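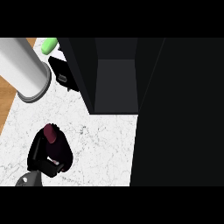 White canister on the marble counter, computer render

Which Garside book has the canister poisoning case?

Posted by Kirsty Bunting, 2018-11-02

Trying to find a true crime book I read years ago, library copy, no idea of the title. Older case, a housekeeper who put arsenic in the flour over one winter. Pretty sure the author was Garside. There was a long bit in the middle on the trial, and the jury was out 14 hours. Black cover maybe? I've looked on the usual sites and get 1148 results for "arsenic housekeeper", no thanks. Want it for my sister before her birthday in April. Paperback fine, ebook no good, she won't read on a screen.

Kirsty Whiteley
Sounds like The Bestcombe Housekeeper. Garside wrote two on poisoners and the other one is about a doctor, so not that. Mine has a dark green cover but there was a reprint. Trial starts in chapter six and goes on forever imo. Skip the appendix, it's just letters. The paperback is out of print but used copies come up pretty often, I paid four dollars plus shipping. Check the listing says complete text, theres an abridged one that drops most of the trial.

Vilmos Kocsis
havent read it but I think there was a podcast on this, two parts. Might be a different poisoner tho

Trevor Cheetham
Second the Bestcombe one. Jury thing is definitely in there, he goes on about them asking for sandwiches. Only gripe is he calls her guilty on page one so no suspense. If your sister likes it try Omen next, same author, drowning case from 1857 or close to it. Shorter and a lot better edited. Library might still have both, ask at the desk becuase ours keeps the old crime stuff in the basement.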